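From: Nighat Mughal
To: Hakdale Local History list
Date: Jan 30, 2023
Subject: Re: Where did the Arnberg families come from?

> My grandmother always said everyone on Mill Street came
> straight from the old country to Hakdale. Is that right,
> or did they stop somewhere first? Also, is the Mao
> household on the church roll or not?

With all respect to your grandmother, and to mine, who said the same thing louder: no. I went through the Arnberg church roll again last week and most of the Mill Street families spent years elsewhere before they got here. Over 30 of the households list a child born in Pennsylvania, which is a hard thing to arrange from the middle of the ocean.

The first five families came for the Rurkico quarry. Cousins followed, then people who claimed to be cousins. The clerk spelled one surname 20 ways and seems to have enjoyed it.

The Mao household is on the roll – page 2, squeezed into the margin, with no birthplace given.

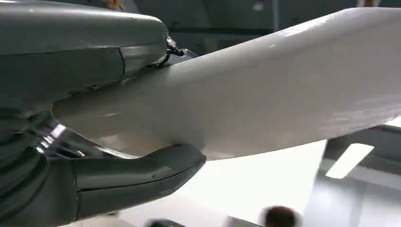

Where did most of them live before Hakdale?
In the coal towns of eastern Pennsylvania, going by the children's birthplaces.

I should have the quarry payroll typed up by April. If anyone has letters from before the move, please send copies and keep the originals. My filing system is a chair.

Nighat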